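Teaching the sim arm by hand – spring pick going badly

Wemen_Hortensia
Posted 11 December 2023

Evening all! I've been driving the simulated arm with my little hand controller, trying to record enough picks of the coil spring for it to copy me. I've got 21 I'm happy with and a great heap I'm not (the bin is very full). My trouble is the last bit, where the fingers are either side and I have to decide when to squeeze.
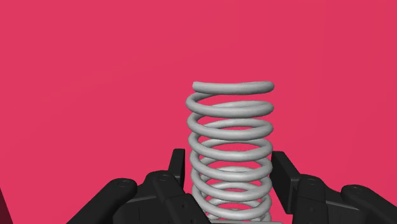

I tend to dither there, wiggling left and right, and I'm worried the arm will learn my dithering along with everything else. Should I cut those bits out before training?

jirine
Yes, cut them! I trimmed every pause out of mine, and the copied motion was so much smoother – well worth a dull evening.

Erzsébet V
I'd go gently with that, jirine. Some of that wiggling is Hortensia correcting herself, and if you take it all away the arm never sees how to recover when it comes in crooked. I'd keep the corrections and trim only the dead stops.

jirine
Fair, but with 21 runs there's hardly room for muddle. At 100 I might agree with you.

Wemen_Hortensia
Thank you both, you're very kind! I'll try it Erzsébet's way first and keep an untrimmed copy, then record more in January when I've a bit of time.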